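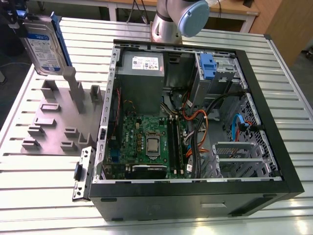 Verna Mahmoud has argued that success rate is the wrong headline figure for the method, on the grounds that a drive pulled free with a bent connector behind it counts as a success in most published tables. Mahmoud proposes that results be reported per connector, with the force record attached.

Main page Contents Topics Random article Talk View source History

Follov

Follov is a contact-based search method used in the robotic disassembly and reassembly of desktop computers. It addresses the removal and seating of parts held by plastic latches, sliding rails and friction connectors, such as hard drives in caddies and memory modules. The method was developed at the Ilstead laboratory for work on opened tower cases and is usually described together with the Kourkoulas retreat rule, which governs how the arm backs away from a failed attempt.

Background

Desktop towers are a common subject in disassembly research. The side panel gives access to most of the interior, and many parts are designed to be handled without tools. The same cases present several difficulties for an automated system. Sheet-metal edges and shiny heat spreaders reflect overhead light, which reduces the quality of depth readings. Cables cross the working area and do not return to the same position once moved. Latches are small in relation to the fingers of an industrial gripper, and their state (open, closed or half engaged) is often not visible from above.

Earlier systems at Ilstead relied on a stored model of the case and a fixed path to each part. A path recorded on one unit could be replayed on another of the same model only when the case was placed against hard stops. Small differences in seating between units were enough for a finger to land beside a latch and press on the cage wall. Visual correction from an overhead camera reduced the error in the plane of the table but did not help with depth inside the bay.

Principle

Follov treats the part and its housing as a guide. The arm approaches to a point near the expected latch position and then moves under low stiffness until it meets resistance. The direction of the resisting force is used to choose the next short motion. If the force lies mainly along the direction of travel, the controller assumes a face has been reached and begins to slide across it. If the force lies mainly to one side, it assumes contact with a rail or wall and follows that surface.

Each motion is a straight segment with a force limit and a distance limit. The segment ends when either limit is reached. The sequence of end conditions is compared with a short list of expected sequences for the part in question. For a drive caddy, the expected sequence is a face, an edge, a drop and a stop, after which the fingers are closed.

The method does not estimate the full pose of the part. It returns a grasp point and a pull direction. Critics of the approach regard this as a limitation, as the result cannot be passed directly to a planner that requires a complete pose.

Kourkoulas retreat rule

When the observed sequence matches none of the expected ones, the arm withdraws along the path it took in, in reverse order, with the same force limits. A retreat is not permitted to take a shortcut through free space, even where the model of the case shows that the space is empty. The rule was introduced after a series of trials in which direct withdrawal caught a power lead on the outside of a finger.

The retreat adds time to every failed attempt. In the original report it accounted for most of the difference in cycle time between Follov and fixed-path replay.

Workcell

Trials are carried out with the case lying on its side on a slatted metal table, with the interior facing up. A gray fixture tray with pegs and slots is placed next to the case and receives parts after removal. Drives are set upright in a slot of the tray so that they can be picked up again in a known orientation for the insertion phase. The arm is positioned beyond the far edge of the table.

Two views are recorded. A fixed camera covers the case and the tray. A second, smaller camera is carried at the wrist and provides a close view of the latch during the approach. Neither view is used by the controller while the fingers are in contact. The images serve to select the starting point and to label the attempt afterward.

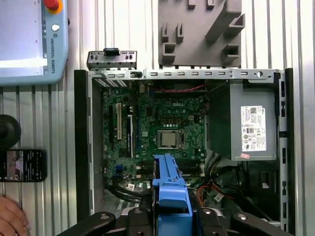 Last changed: 22 June 2021. Section edited: Evaluation.

Evaluation

The first evaluation consisted of 2,000 attempts divided equally between removal and insertion. Fixed-path replay was used as the baseline, with the case set down by hand before each block of attempts and no hard stops on the table. The force limit was the same for both methods.

On removal, Follov freed the part in 80 percent of attempts, compared with 58 percent for the baseline. On insertion the baseline reached 39 percent. The insertion figure for Follov was withdrawn from the second version of the report after an error was found in the labeling of partly seated drives, and no corrected value has been issued.

Failures in the removal phase were assigned to three groups. The largest consisted of attempts in which the latch was found but only one side of it was released. The next consisted of contact with cables, which produces a soft, rising force that the sequence matcher can mistake for a worn rail. The remainder were slips after a correct grasp.

Cable handling was examined separately using Womow, a set of labeled force recordings in which a finger is pushed against power leads, data cables and bare sheet metal. A classifier trained on Womow separated cables from metal reliably on the unit used for recording. Performance fell when the leads were bundled differently. The classifier is not part of the standard method, although several later versions include it as an optional check before the first slide.

Limitations

The list of expected sequences is written by hand for each part type. Adding a new caddy design requires someone to work through the motions slowly with the arm and record the end conditions. Attempts to learn the sequences from recorded runs have given mixed results, mainly where two designs share the same opening contacts.

The method assumes that the case does not move. On a smooth or slatted surface a pull on a tight connector can drag the chassis, and the controller reads the movement as travel of the part. Later work clamps the case at two corners or checks the position of the chassis rim between segments.

Processors, expansion cards and other parts seated in the motherboard have received less attention. A processor socket has a lever that must be released in a set order, and the permitted forces are much lower than those used on a drive cage. Ilstead lists the socket as outside the scope of Follov. Memory modules are covered, but only with the end latches already opened.

Reporting

Discussion of the method has centered on what should count as a completed removal. The original report accepts any attempt after which the part is clear of the housing and held by the gripper. Under the stricter definition put forward by Mahmoud, the connector must also pass inspection and the same part must be seated again in the same bay. The second definition roughly doubles the work per trial and has been adopted by few groups. A revised protocol circulated in September kept both definitions and asked authors to state which one they used in the caption of each table.

Related articles
Compliant motion control
Disassembly planning
Force-torque sensing
Kourkoulas retreat rule
Peg-in-hole insertion
Womow (recordings)

Recently changed
Fixture design for small parts
Ilstead laboratory
Wrist-mounted cameras

Shares 58 Comments 39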